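Boletim técnico, junho
Secção: Avarias e segurança

Perda de seguimento nas garras portáteis Jemo: causa, correção e o que muda no procedimento

Durante a campanha de manipulação bimanual em Hilamville, uma parte das demonstrações foi rejeitada na fase de reconstrução da trajetória. O sintoma era sempre o mesmo: a pose relativa entre a garra esquerda e a direita saltava de um instante para o outro e, em alguns casos, a distância entre as duas deixava de ser fisicamente possível. De 1,000 demonstrações processadas, 30 apresentavam pelo menos um salto acima do limiar. Em 13 delas, o erro propagou-se até ao fim da sequência e os dados foram descartados por inteiro.

O primeiro alerta veio de Sanaa Radwan, que reproduzia no braço de ensaio uma trajetória já validada pelo filtro automático. O braço iniciou um deslocamento lateral que não constava da demonstração original e parou por limite de binário. Não houve danos nem feridos. O ensaio decorria a velocidade reduzida, com a zona delimitada e o botão de paragem ao alcance da operadora, conforme o procedimento em vigor. O incidente foi ainda assim registado como ocorrência de segurança, dado que a trajetória tinha sido dada como apta.

A investigação ficou a cargo de Hamish Ruawai e Trudy Gilchrist. A hipótese inicial apontava para a sincronização dos relógios das duas unidades, porque uma atualização de firmware tinha sido instalada pouco antes. Os registos não a confirmaram: o desvio entre relógios manteve-se dentro da tolerância em todas as sequências afetadas. Também foi excluído o aquecimento do módulo de processamento, cuja temperatura não mostrava correlação com os saltos.

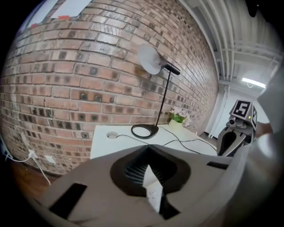 O passo seguinte foi separar as duas fontes de localização. Cada garra estima a sua posição na sala a partir de pontos característicos do ambiente e corrige a posição relativa à outra quando o marcador desta entra no campo de visão. Com a correção por marcador desligada, 3 dos saltos persistiam e os restantes desapareciam. O problema principal estava, portanto, na leitura dos marcadores, e só uma fração pequena dependia do mapa da sala.

A causa foi encontrada no ficheiro de calibração. Na última manutenção, feita na oficina de Irnine, os marcadores laterais foram substituídos e colados com um desvio angular em relação à cota do desenho. O ficheiro manteve os valores antigos. Enquanto a câmara via o marcador superior, a estimativa era correta; quando o operador rodava o punho e apenas o lateral ficava legível, o sistema aplicava uma transformação errada. O filtro não detetava a anomalia por avaliar a continuidade de cada garra em separado, sem verificar a coerência entre ambas.

Quanto aos saltos restantes, Lorraine Dunstan atribui-os a movimentos rápidos junto a superfícies com textura repetitiva. A análise prossegue e não há, por enquanto, alteração de hardware prevista.

Medidas em vigor:

A calibração dos marcadores passa a ser obrigatória após qualquer substituição ou recolagem, com registo do número da unidade e assinatura do técnico.

O filtro automático inclui agora um teste de distância entre garras. Uma sequência que o viole é retida para revisão manual e não pode ser enviada para o braço.

A primeira reprodução de qualquer lote faz-se a velocidade reduzida, mesmo que o lote tenha sido aprovado.

As unidades intervencionadas em Irnine devem ser recalibradas antes de voltarem a ser utilizadas. A operação demora cerca de meia hora por par. Os pedidos de agendamento e as dúvidas sobre lotes antigos devem ser dirigidos a Keegan Doolan, com indicação do número do par e da versão do ficheiro de calibração instalado.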